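Opinion > Home Life > Play Corner
August, by the Jirnville Play Shelf desk
Filed under: Toys & Small Kitchens

I am completely sold on the jumbled play kitchen! Every catalog wants me to buy the matching one, with the matching pots and the matching pretend bread, and I keep saying no. A kid who cooks wants a pot, something to put in it, and a counter with too much on it - like every real kitchen I've ever loved.

My own was a shelf in a hallway in Protinitz, 40 inches wide, and I ran a soup restaurant on it until I was 13. The soup was dominoes. It was excellent soup.
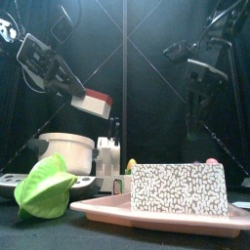
White pot on the stovetop, block in midair above it, star fruit waiting its turn.

Look at that green plush star fruit leaning on the stove! It's no match for the little cup, and I wouldn't trade it for a correct one. Odd sizes make better menus. A block with a red top can be cake, or butter, or a very serious roast, and by dinnertime it has been all of them.

So skip the big set. Pick up five things that don't go together, put a pot in the middle, and then leave the mess alone overnight - the restaurant opens early.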